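Packing garden stake lights into blister trays - what order do you use?

Packing and Kitting Help > Hand packing > Lights and cables

Posted by trayside_beginner, August 19, 2020

Hi all! I just moved to a hand packing bench and I'm really enjoying it, but I have one product that keeps beating me. It's a set of black garden stake lights (the Fletari set, for anyone who knows it). Everything goes into one clear molded tray: the light tubes, the ground spikes, a thin black cable and a little inline switch. The tubes are easy. The cable is what gets me. I press the switch into its pocket, turn to the cable, and up pops the switch again. Then the coil opens and pushes the tubes out of their channels.

Our target is 300 trays a shift and I'm nowhere near it. Should the cable go in first or last? And how do you lay out your bench? Mine turns into a bird's nest by the first break.

3 replies

benchmouse

Oh, I love these sets! I packed them all last December and it's very satisfying once it clicks. Tubes and spikes first, always. They give the cable something to sit against. After that I hold the coil in my right hand and use my left for the switch, with all my fingers spread over it so it goes down flat. Poke it with one fingertip and it tips.

Most of my speed came from the layout, though. I keep the big heap of tubes on my left, the loose spikes just past it, and the empty trays stacked at the back in the middle where either hand can get one. Finished trays go to the right. Line up a small bundle of tubes near your front edge before you start, too. Pulling them one at a time out of a tangle of leads is slow going.
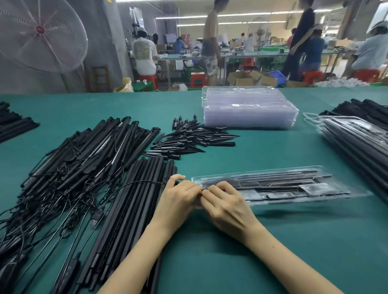
Mustonen_fan83

cable last. if the coil springs open you made it too big. also check you're using the right tray, we had two that looked the same and one had a tighter pocket

greenmat

Great topic, and I agree with nearly everything benchmouse wrote. I've been on cable products at the Neston site for 4 years and I still get excited about a tidy coil (my family is very patient with me).

What I'd add is to think about where the slack goes. You have a length of cable coming from the lights to the switch, and another length from the switch onward. Let the first part make one long, easy loop. Don't try to pull it straight. A cable pulled straight wants to lift whatever is on the end of it, and on your set that's the switch. Keep the coil in your hand while you seat the switch, then bring it down into the tray. 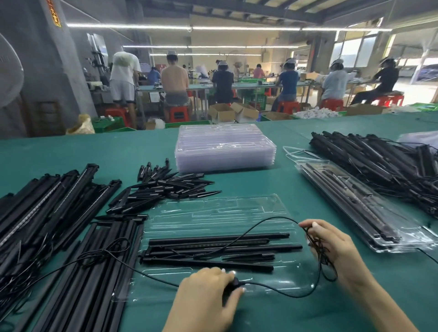
The other thing is twist. If you wind the coil by rolling it the same way every time, each turn stores a bit of twist and the whole thing jumps open when you let go. Let it roll between your thumb and fingers as you wind and it lies down much better. Try it on a few sets with no clock running - you'll feel the difference right away.

For the tray itself, I rest my left palm flat on it while my right hand handles the coil. The plastic is light and it loves to slide. Hold it still and everything gets calmer.
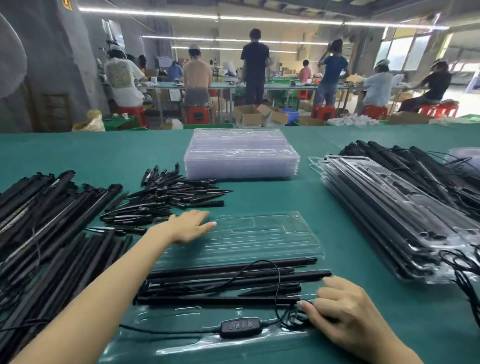
Left palm on the tray, right hand at the coil.

Stack your finished trays at a slight angle if they rock, and tuck in any loops before the next one goes on top. Hanging cable ends catch on sleeves. We switched to Trindico mats a while back and I like the grip, but a plain mat is fine too.

Don't worry about the 300 yet! Get the switch staying put first. Come back and tell us how it goes, I'd love to hear.

trayside_beginner

Thank you all so much! I was doing the switch first and the tubes after, so that's the first thing I'm changing. Trying the rolling trick tomorrow - and I'll check the tray version with my lead.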